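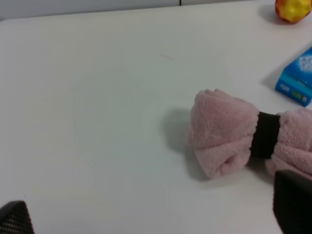
Overnight bags: what goes in and how we pack them

Since May the Urnden house has been putting together overnight bags for people who arrive with very little. By 22 August 2020 we had given out 1,272 of them, and the Clestia house had managed 1,828 with a bigger storeroom and a van. Several readers have asked what we need and what happens to things once they are handed in, so Yatziri Chávez and I have written it down.

Everything comes to the white table first. We put out a few things at a time, well spaced, and look at each one before it goes near a bag. It is slow, but we used to tip whole boxes out at once and kept finding half-used tubes and odd gloves at the bottom of finished bags.

Soft things are the easiest to deal with. Fleece takes up a lot of room when it is left open, and a band pulled tight around the middle brings it down to a size that sits nicely on top of a bag. Pink is very popular with the younger children, and we would happily take more of it. Please wash fleece before you bring it in and leave out the fabric softener, as some of our guests have sensitive skin.

Toiletries should be unopened. A cardboard carton is useful to us because it protects the tube and gives us somewhere to look for the expiry date. We take any brand and the writing can be in any language. A familiar box from home can be a welcome thing to find in a bag, and guests have told Yatziri so more than once.

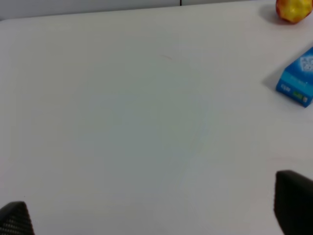 We keep cartons standing on the shelf with the narrow side facing out, so that two rows fit where one did before. Anything with less than six months left on it goes to the Urnden bathrooms and is used there. If a box has been crushed but the tube inside is sound, we still take it. Loose tubes with no cap go in the bin, I'm afraid.

Each bag also gets one cheerful thing. It might be a ball, a piece of toy fruit or a small soft toy, and for adults it is often a puzzle book. Toys need to be too big to swallow and easy to wipe. We don't put fresh food in the bags, because they can sit on the shelf for a month, but the kitchen keeps a bowl by the door for anyone arriving late.

Sponges are on the list for people moving on to a room of their own. They go in the second bag, along with a cloth and washing-up liquid. Shape and colour don't matter, and a bright one is easier to spot beside a sink.

A Darlie toothpaste box, the banded pink fleece and a yellow sponge were all out on the table together. 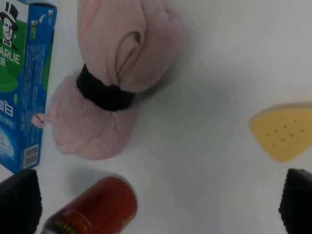 What we need this month

Toothpaste, adult and children's, in the box. Toothbrushes. Fleece items, clean and dry. Plain kitchen sponges. Wide elastic bands, black if you have them, as the pale ones get grubby on the shelf.

We have plenty of shampoo and don't need any more bath towels until the autumn.

Where to bring things

Leave donations at the Urnden side door, or at the counter in Espinoza during shop hours. Mark the bag "overnight" so it doesn't end up with the jumble. Larger amounts are best arranged with Yatziri first.

Gunnel Aasen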